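Startseite | Über uns | Leistungen | Termine | Kontakt

Über uns
Mo., 20. Dezember, Redaktion Nondimus

Nondimus ist eine Schule für Athletik- und Techniktraining im American Football. Ausgebildet werden Spielerinnen und Spieler ab 14 Jahren sowie angehende Positionstrainer. Derzeit sind 259 Personen eingeschrieben, verteilt auf Jugend, Herren, Damen und Trainerlehrgang.

Das Training erfolgt auf zwei Anlagen. Der Platz Goreo hat Kunstrasen in voller Spielfeldlänge und Flutlicht. Die Halle Gaillard dient von November bis März dem Lauf- und Krafttraining, Nutzfläche 400 Quadratmeter. Kabinen sind an beiden Standorten vorhanden.

Der Trainerlehrgang umfasst 200 Unterrichtseinheiten. 100 davon entfallen auf die Praxis am Feld, der Rest auf Regelkunde, Spielvorbereitung, Videoanalyse und Vertragsrecht für Honorartrainer. Beginn ist jeweils im Mai. Voraussetzung ist ein gültiger Erste-Hilfe-Nachweis.

Für die Auswertung der Spielzüge verwenden wir die Software Grusel. Spielzüge werden nach Formation, Down und Distanz erfasst.
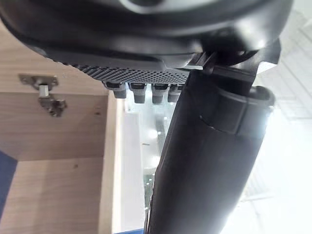 Die Zugangsdaten erhalten Teilnehmende mit der Anmeldebestätigung. Vereine können die Auswertung auch ohne Lehrgang buchen, abgerechnet wird je Spiel.

Kontakt | Impressum | Datenschutz | © Nondimus | Nach oben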